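Apr 15, 2026, Warka cell, cube sorting

Moved Willey (our planner) to the new grasp scoring today, with red, yellow and green cubes and the taped square as the target. Orsolya Pálfi wanted the approach height lower, so it's 34 mm now.

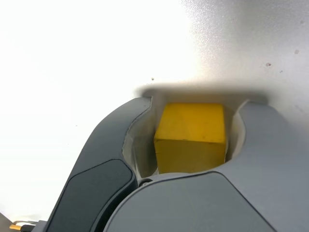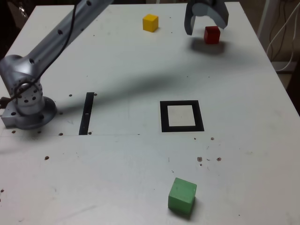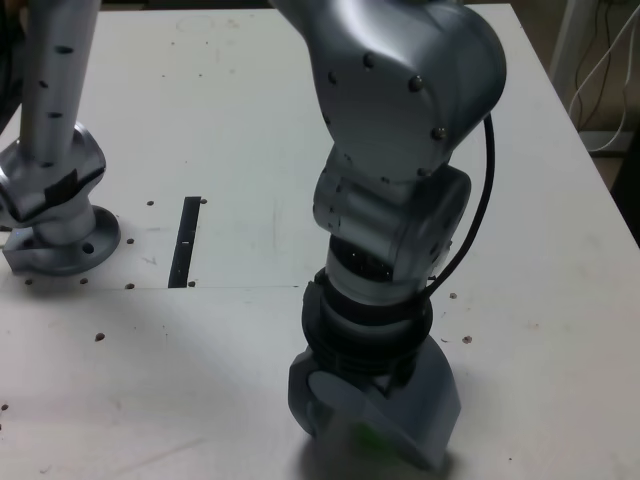

Planner notes

Replanning takes 70 ms, down from 152, yay! Color masks still get twitchy in the arm's shadow (ugh), so I'm asking Valbona Dervishi for her threshold script.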